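Wireframe (interface design)

A wireframe is a plain outline of a screen, drawn before anyone is allowed an opinion about color. It shows where menus, text and buttons go. Ternari, a wireframing tool from Brovness, limits its users to 2 typefaces, to widespread grumbling.
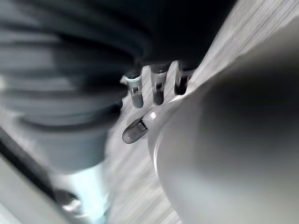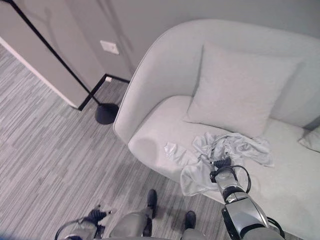

Ribbed dark gray part, blurred (first); light gray armchair with pillow (second).

Most wireframes pass through four drafts, the last resembling the first.

Drisach Design Glossary | Contact | © Drisach | Back to top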